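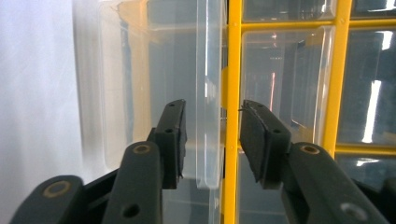
Drawers are where I stop believing any of it, wrote Stakumthorpe under my last post, and added that a robot can carry boxes all day long and still get beaten by a bin of screws. I've been chewing on that comment for most of February, and now there's some news to go with it.

Flovton, the small outfit in Riveston that has been working on machines for repair shops, put out its winter results this week. They skipped the flashy stuff (no dancing, no backflips, thank you!) and stuck with little parts cabinets, the kind with clear plastic drawers that half of us have over the workbench. The job sounds like nothing at all. Open a drawer, leave the neighbors alone, close it again.

They ran it 1,175 times. The machine did the whole job cleanly in 416 of those, and I'll admit I expected worse. The most common miss was pulling a drawer too far, and next came grabbing at the wrong spot on a see-through front. Clear plastic is rotten stuff for a machine to judge. I walk into glass doors, so I have some sympathy.

The team also says the cabinet itself is half the problem. A light one scoots across the table when you tug on it, and you and I put a hand on top without thinking. A machine with one arm doesn't have that other hand to spare.

So would I want one in my garage? Not yet, but I'm closer to yes than I was last fall. A yellow cabinet with a drawer hanging open is a pretty fair picture of my own Saturday-morning mess, minus the coffee rings, and if something would go around shutting drawers behind me I'd clear a shelf for it tonight.

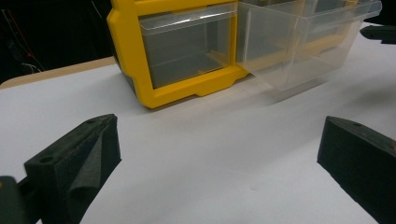 What comes next

Flovton wants to move on to full drawers this spring, with washers and wood screws in them, and then to a row of 50 cabinets in a working shop. The shop is a bike place called Tạ, and it has agreed to let the thing run after closing, from 7 p.m. on. The goal there is 100 drawers a night with no spills. I'll be asking to sit in on one of those evenings – and yes, Stakumthorpe, I'll bring my own bin of screws.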